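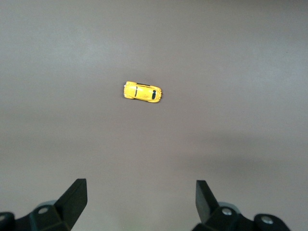 표정임 | 놀이문화 부문 항목 집필위원

# 장난감 자동차

**장난감 자동차**는 실제 자동차의 형태를 축소하거나 단순화하여 만든 완구의 총칭이다. 손으로 밀어 굴리는 소형 제품, 태엽이나 전동기로 움직이는 제품, 진열을 주된 용도로 하는 정밀 모형, 어린이가 직접 올라타는 승용 완구가 모두 이 범주에 든다. 좁은 의미로는 손바닥 안에 들어오는 크기의 자유 주행형 완구만을 가리키며, 완구 업계의 통계와 박물관의 소장품 분류에서는 대체로 좁은 의미가 쓰인다.

## 명칭과 범위

국내 문헌에서는 ‘장난감 자동차’, ‘완구차’, ‘모형 자동차’, ‘미니카’ 등의 명칭이 혼용된다. ‘모형 자동차’는 축척의 정확성을 전제로 하는 경우가 많고, ‘미니카’는 시기에 따라 소형 금속제 완구를 뜻하기도 하고 트랙 위를 달리는 조립식 전동 완구를 뜻하기도 한다. 본 항목에서는 손으로 굴리는 소형 완구를 중심으로 서술하며, 조립식 전동 완구와 무선 조종 자동차는 별도 항목에서 다룬다.

완구와 모형의 경계는 분명하지 않다. 같은 금형에서 나온 차체라도 도장과 바퀴의 사양을 달리하여 한쪽은 아동용 완구로, 다른 한쪽은 성인 수집가용 모형으로 판매하는 사례가 있다. 이때의 구분 기준은 제조사가 포장에 표시한 사용 연령과 적용 안전 규격이다.

## 역사

### 초기

바퀴 달린 장난감의 역사는 고대까지 거슬러 올라간다. 여러 지역의 유적에서 점토나 나무로 만든 동물과 수레 형태의 유물이 발굴되었으나, 그 가운데 일부는 의례용품으로 해석되어 완구였는지를 두고 견해가 갈린다.

자동차를 본뜬 완구는 실제 자동차가 보급되기 시작한 19세기 말 이후에 등장하였다. 초기의 제품은 얇은 주석 도금 강판을 접어 만들고 석판 인쇄로 창문과 문, 승객을 표현한 것이 많았다. 같은 시기에 납 합금과 주철로 만든 제품도 유통되었는데, 주철 제품은 무겁고 튼튼한 대신 세부 묘사에 한계가 있었다.

### 다이캐스트의 보급

20세기 전반에 아연 합금을 금형에 고압으로 주입하는 다이캐스트 공법이 완구 생산에 도입되면서 제품의 성격이 크게 달라졌다. 차체의 곡면과 방열 그릴, 손잡이까지 한 번의 주조로 재현할 수 있게 되었고, 단가가 낮아져 용돈으로 살 수 있는 물건이 되었다. 다만 초기의 합금에는 납 등 불순물이 섞인 경우가 있어, 보관 중에 차체가 갈라지거나 부풀어 오르는 결함이 발생하였다. 수집가들이 흔히 ‘아연병’이라 부르는 현상으로, 한번 진행된 손상은 되돌릴 수 없다.

전후에는 성냥갑 정도 크기의 소형 제품이 널리 퍼졌다. 이 시기의 제품은 시대별 승용차뿐 아니라 소방차, 우유 배달차, 굴착기 등 생활 주변의 차량을 폭넓게 다루어, 오늘날 교통사와 디자인사를 연구하는 보조 자료로도 이용된다.

### 플라스틱의 시대

사출 성형 기술이 발전하면서 플라스틱은 창과 실내 부품에 먼저 쓰였고, 이후 차체 전체로 사용 범위가 넓어졌다. 플라스틱 제품은 가볍고 모서리를 둥글게 처리하기 쉬워 유아용 완구에 적합하다. 반면 자외선에 의한 변색과 가소제의 이행이 보존상의 문제로 지적된다.

## 제작 공정

소형 다이캐스트 제품의 공정은 제조사마다 차이가 있으나 기본 순서는 유사하다. 완구 제조사 Zavard가 공개한 생산 안내서는 전체 공정을 10단계로 구분하고 있으며, 주요 내용은 다음과 같다.

- **원형 설계**: 실차의 도면과 사진을 토대로 비율을 조정한다. 작은 크기에서는 실제 비율을 그대로 줄이면 바퀴가 왜소해 보이므로, 바퀴와 차체 높이를 다소 과장하는 것이 일반적이다.
- **금형 제작과 주조**: 강철 금형에 용융 합금을 주입한 뒤 냉각하여 꺼낸다.
- **표면 정리**: 연마재와 함께 회전시켜 주조 흔적을 제거한다.
- **도장과 인쇄**: 바탕색을 입힌 다음 패드 인쇄로 등화류와 상표, 장식선을 넣는다.
- **조립**: 차체, 유리 부품, 실내, 차축, 하판을 결합하고 리벳이나 나사로 고정한다.

Zavard의 안내서에 따르면 소형 제품 한 대에 들어가는 부품은 최대 38개이다. 문과 보닛이 열리는 제품은 부품 수가 늘어나는 만큼 조립 공정의 비중도 커진다.

## 축척

축척은 실물에 대한 모형의 길이 비율을 말한다. 소형 완구에서는 1:64가, 수집용 모형에서는 1:43과 1:18이 널리 쓰인다. 1:43은 철도 모형과 함께 배치하려는 수요에서 비롯되어 유럽을 중심으로 정착하였다. 한편 포장 규격에 맞추어 차체 길이를 통일하는 제조사도 많아, 같은 계열의 승용차와 대형 트럭이 거의 같은 길이로 만들어지기도 한다. 이러한 제품군을 수집가들은 ‘상자 축척’이라 부른다. 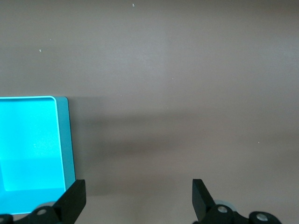 상자 축척의 제품은 서로 나란히 놓았을 때 실물의 크기 관계가 유지되지 않으므로, 디오라마 제작에는 잘 쓰이지 않는다. 그러나 보관함과 진열대를 규격화하기에 유리하고 유통 과정에서 취급이 간편하여 보급형 시장에서는 여전히 주류를 이룬다.

## 놀이와 발달

장난감 자동차를 이용한 놀이는 발달 단계에 따라 양상이 달라진다. 영아기에는 바퀴를 돌리거나 밀고 당기는 감각 운동 놀이가 중심이 되며, 유아기에 들어서면 도로와 주차장, 정비소 등의 상황을 설정하는 상징 놀이가 나타난다. 경사면의 각도를 바꾸어 가며 차를 굴리는 놀이는 유아 과학 교육에서 속도와 마찰의 개념을 소개하는 활동으로 활용된다.

과거에는 이러한 완구를 남아용으로 분류하는 판매 관행이 뚜렷하였으나, 근래에는 성별 구분을 없앤 진열 방식을 채택하는 판매점이 늘고 있다.

## 수집

장난감 자동차의 수집은 우표나 동전 수집에 비하여 역사가 짧지만, 전문 정기간행물과 경매가 존재하는 독립된 분야로 자리 잡았다. 수집의 기준은 제조사, 실차의 차종, 생산 연대, 색상 변형 등으로 다양하다. 동일한 금형에서 바퀴의 형태나 하판의 각인만 달라진 제품을 변형판이라 하며, 생산량이 적은 변형판은 일반 제품보다 높은 가격에 거래된다.

상태의 평가는 도장의 마모, 바퀴의 휨, 부품의 결손 여부를 기준으로 한다. 원래의 상자가 남아 있으면 평가액이 크게 오르며, 재도장이나 복제 부품을 사용한 복원품은 거래 시 그 사실을 밝히는 것이 관례이다.

매년 5월 Ratstead에서 열리는 교환전 Prometton은 개인 수집가 사이의 직거래를 중심으로 운영된다. 가장 최근의 행사에는 551개의 판매대가 등록되었다. 같은 도시에 있는 Sengar 완구박물관은 교환전 기간에 맞추어 평소 수장고에 보관하는 자료를 공개하고, 아연 합금 제품의 보존 처리에 관한 강좌를 연다.

## 보존

금속제 완구는 습도가 낮고 온도 변화가 적은 환경에서 보관하여야 한다. 산성 물질을 방출하는 목재 진열장은 납 합금의 부식을 촉진하므로 피하는 것이 좋다. 고무 타이어는 시간이 지나면 굳거나 끈적해지며, 접촉한 플라스틱 부품을 녹이기도 한다. Sengar 완구박물관은 고무 타이어가 장착된 소장품의 차체 밑에 받침을 두어 바퀴에 하중이 걸리지 않도록 하고, 상태 점검을 1년에 2회 실시한다.

세척에는 부드러운 붓을 이용한 건식 방법이 우선된다. 물을 사용하면 리벳 주변과 차축에 수분이 남아 녹이 발생할 수 있고, 용제는 인쇄층을 손상시킬 우려가 있다.

## 안전 기준

대부분의 국가는 완구의 안전에 관한 규격을 두고 있다. 장난감 자동차와 관련해서는 작은 부품의 분리에 따른 질식 위험, 날카로운 모서리, 도료에 포함된 중금속이 주요 시험 항목이다. 바퀴와 차축에는 인장 시험과 비틀림 시험이 적용되며, 영유아용 제품에는 더 엄격한 기준이 요구된다. 규격이 정비되기 전에 생산된 제품은 납 성분의 도료가 쓰였을 가능성이 있으므로 어린이의 놀이용으로 권장되지 않는다.

## 관련 항목

- 다이캐스트
- 양철 완구
- 디오라마
- 무선 조종 자동차
- 완구 안전 규격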